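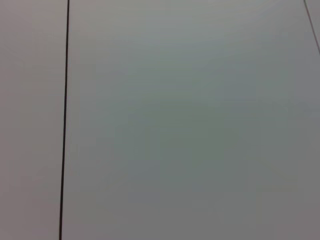
Heating season starts in October, and the Garside tool library has its draft kits ready again. Each kit holds a caulking gun, a putty knife, a roll of foam tape and a box of incense sticks. There are 16 kits this year, and you can keep one for a week. Bring your library card. Refill caulk is sold at the desk and has to be paid for in cash.

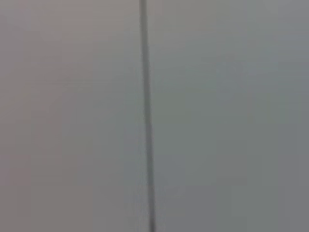 Most heat loss in the older Mirani row houses comes through small openings around windows, baseboards and pipes. Pick a windy evening, light an incense stick and move it slowly along the wall. Watch the smoke near trim and corners. A dark line between two gray surfaces, wide at the top and thin lower down, is easy to walk past, so check lines like that along their full length. Foam tape works on doors and sashes - use caulk for anything that doesn't move.

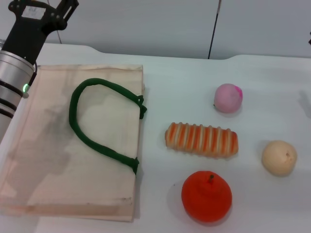
A reader in Oltach wrote to say that the job took her a full Saturday and nearly 30 feet of tape, and that the back bedroom door was the worst spot. She asks that we stock the narrower tape too. It is on order from Bakadel.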